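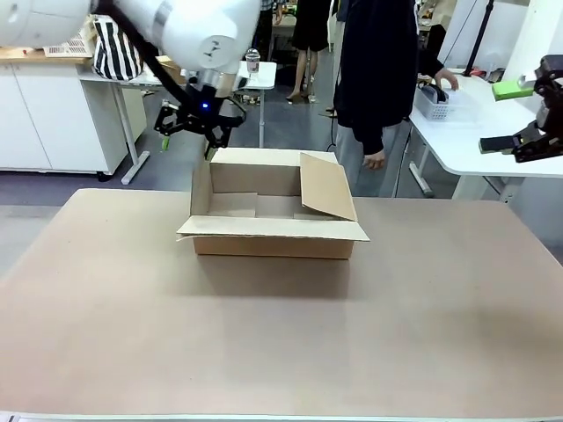

Open box on the worktable, Monday, November 10, 2025

OK so a few of you asked how the school kit drive for girls in Jokiso is going, long overdue thread!

Quick recap for new folks – each kit has washable pads, soap, two pairs of underwear and a little booklet. Girls there were missing days of class every month and the clinic kept telling us so.

We started in September with 200 kits and they were gone in a week. The goal for this school year is 2000. As of this morning we're at 1654, which I had to read twice.

Big shoutout to Sizwe Mabaso, who runs the sewing group at Juvau and has trained eleven local moms to make the pads. They get paid per piece and they set the price themselves (I wasn't even in the room, ha).

The booklet is in Xhosa and English now. First version was way too wordy, the girls said so, we cut it in half.

Boys get a session too this time. The teachers asked for it and I'm so glad they did – lots of giggling for ten minutes, then really good questions.

What we still need: cotton flannel, any color, and plain bar soap. No perfume please! Money is fine too, link's in my bio.

Next delivery goes out Friday. Will post the new total when I have it.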